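Woodworking & Finishing > Lumber Talk
Thread: Maple board for a kids' block table, finish it or leave it alone?

planerhappy
Posts: 1494
OK, I need to gush for a second and then I have a real question. I have a piece of light maple that I've been saving for ages and I finally know what it wants to be! It's going to be the top of a low play table for blocks and small puzzles. Flat board, no lip, no tray, just a nice big surface to push things around on. The grain on this thing is unbelievable, all wavy and swirly at one end and calm at the other.

So, finish. I'm torn between oil, a water-based clear coat, and nothing at all. Little plastic blocks will be scraped over it every day. What would you do?

sawdust_and_tea
Oil, oil, oil! The first wipe on figured maple is one of the best moments in the whole hobby. You'll see stuff in that swirl you had no idea was in there. I did a cutting board for my sister last December and I kept walking back out to the garage just to look at it.

knottyminded
Going to disagree with tea. Oil looks great on day one, but it yellows maple, and if what you love is that pale cream color you'll be sad in a couple of years. Water-based clear, 3 thin coats, light sanding between. Stays pale and wipes clean.

sawdust_and_tea
It goes a little warmer. I like warmer! Honey is a good color for maple.

knottyminded
Sure, if you want honey. They said light maple.

benchdog_lou
Can I put in a word for bare wood? I know, I know. But I have a bare maple top on my own bench and blocks, pencils, screws, whatever, it all just leaves tiny marks that blend in. When it looks tired I sand it and it's new again. With a clear coat you get scratches that show up white and then you have to sand the whole thing back anyway.

planerhappy
Posts: 1495
Hmm, that's a good point about the white scratches. I hadn't thought about that at all. How high do you sand, Lou?

benchdog_lou
180 and stop. People go way up to 400 and then wonder why everything slides around on it. For a play surface you want the pieces to stay where you put them.

midwest_offcuts
Jumping in about something else. How are you holding it down? A wide loose board will creep across whatever it's sitting on the minute somebody leans on it. And please let it move with the seasons, don't glue it down flat to anything. I lost a beautiful cherry panel that way, split right up the middle with a bang in the night.

planerhappy
Posts: 1496
Eek. Sorry about the cherry. I was going to use figure-eight fasteners from underneath, with the board sitting on a plain pine base. The place I buy from in Dullside has a bin of them.

midwest_offcuts
Figure-eights are fine. Put them near the ends and leave a bit of slack.

knottyminded
Or go from the edge. I'm a big fan of a pegboard type base with stops you can move. Then you can take the top off and flip it when one side gets ugly. Two good faces for the price of one!

planerhappy
Posts: 1497
Oh I LOVE the flipping idea. 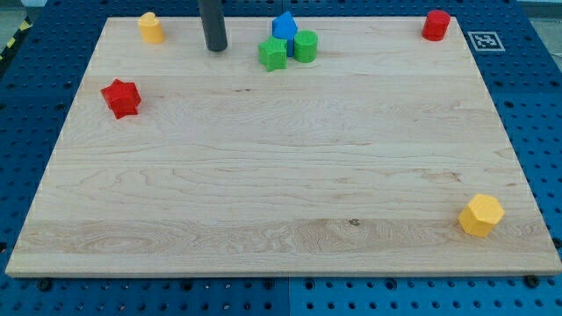
Light maple on blue pegboard, blocks out. Check the swirly band at the near end!

sawdust_and_tea
Oh that is pretty. The little dark knot down in the swirl is the best part. And you want to leave that DRY?? Imagine those caramel streaks with oil on them.

knottyminded
And the blue under it! I take back some of what I said, pale wood next to that blue is a great combo. Which is my whole argument for not letting it go yellow, by the way.

benchdog_lou
Front edge looks nice too, a bit darker than the face. Mine does the same at the end grain. Whatever finish you pick, end grain drinks it up, so try it on an offcut first or you'll get a dark stripe.

midwest_offcuts
Black bolt heads or feet or whatever those are at the two near corners would do the job for stops. I'd want something at the far side as well for a kids' table.

planerhappy
Posts: 1498
Good eye, I'll put stops on all four sides. Does anyone know what a board that wide goes for now? I might need a second one for my neighbor, who has seen my sketches and is already jealous.

midwest_offcuts
The yard in Piddale wanted around 100 for a glued-up panel when I asked. A single wide board will be more, if you can find one.

sawdust_and_tea
Worth it. Wide maple is worth it every time.

benchdog_lou
Glued up is flatter. Just saying.

planerhappy
Posts: 1499
Current plan: bare on one face, water-based on the other, flip it after a while and see which one I like better. Offcuts get the oil so tea doesn't disown me. Going out to sand now!

sawdust_and_tea
Post the oiled offcuts please!!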